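**Subject:** Re: [ulness-dev] Wrist view and the "where am I looking" problem
**From:** Alasdair Paterson
**Date:** Sunday, July 23, 2023

Ottavio Donati wrote:

> I read your note from March again and I still don't see why you'd bother training on the parts of the wrist view that only show the robot itself. We mask those out at Daruvdale before anything else touches the pixels. The mask is computed once from the arm model and you forget it exists. What does the self-view buy you that joint encoders don't already give you for free?
>
> Also, did the Drustar split ever get rerun with the fixed labels? The old numbers were hard to trust.

Hi Ottavio, hi all,

Yes, the rerun is finished, and I'm really pleased with it! Second question first, then.

The fixed Drustar split has 583 episodes. It used to be larger, but we dropped everything where the joint log and the video disagreed on the start time. Of those, 500 go to training and the rest are held out. I trained the same small policy three ways: (a) wrist frames as they come, (b) wrist frames with the arm masked to gray, your way, and (c) frames as they come plus an extra head that has to predict the arm's joint angles from pixels alone. Same seeds for all three, same number of steps, and no tuning after the first run.

(b) was a little better than (a) on the plain held-out set, so your masking does what you say it does. The fun part is what happens when the camera mount shifts. We nudged the mount by a few degrees between sessions, the way it drifts anyway when people swap fingers, and (b) fell apart. The precomputed mask covers the wrong pixels, so you get slivers of arm poking out on one side and missing background on the other, and the policy has never seen either. (a) degraded more gently. (c) hardly moved. I reran it twice to be sure I hadn't mixed up the checkpoints.

My reading is that the joint head forces the encoder to work out where the camera sits relative to the arm, and once it has that, a small shift is just one more thing it can read off the image. The encoders can't tell you this. They know what the arm is doing, and they know nothing about a camera that has slipped in its clamp. I haven't proved that, and I'd love it if someone tried to break it. A nice test would be to freeze the encoder, then regress the mount offset from its features. If I'm right, (c) should win that by a lot.

One caveat, and it's a big one. All of this works only if there is enough arm in view. For most of our tabletop episodes there's a strip of gripper along the bottom and that's it. The joint head then does little more than guess the average pose, and its loss flattens out within the first 700 steps. The gains come almost entirely from the folded poses, where the wrist is tucked in and the camera is mostly looking at other links and housings, with the floor showing through the gaps.
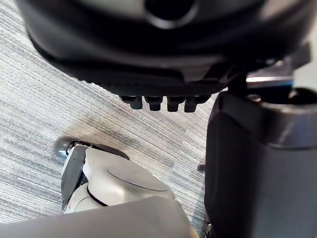
I used to throw those out by hand! Every cleanup script I wrote for Ulness had a line that dropped any episode where the arm covered too much of the view, and I copied that line from project to project without once asking what it cost. When I put the folded poses back in, the angle error on the held-out set dropped by 30 percent, and the mount-shift result only shows up with them included. Without them, (c) is no better than (a).

The poses that help most seem to be the ones where a white cover and a dark housing are both in view with the carpet between them – my guess is that having two parts at different depths gives the network some parallax to work with. Lots of matte charcoal right in front of the lens is less useful, and the blurry close-up surfaces are close to useless by themselves. I tried weighting frames by how many distinct links were visible and got a small extra bump, but it was within the noise of the seeds, so I'm leaving it out for now.

Things still on my list:

- the frozen-encoder test above
- a version of (b) where the mask is recomputed after each shift, because that's the fair comparison and I know you'll ask
- the same three runs on the Frimpong data, where the floor is plain and the stripes can't be doing any of the work

That last one worries me a bit. A striped carpet is a very generous background if you want to learn camera orientation – the lines hand you a direction for free. If (c) loses its lead on a plain floor I'll say so here.

Ottavio, could you send me the script you use to build the masks? Mine is a rough copy of what you described in March, and I'd much rather compare against yours. If you have logs from a session where you know the camera got bumped, even better, labels or no labels.

Configs and seeds are in the usual folder under drustar-rerun. The plots aren't pretty yet.

Alasdair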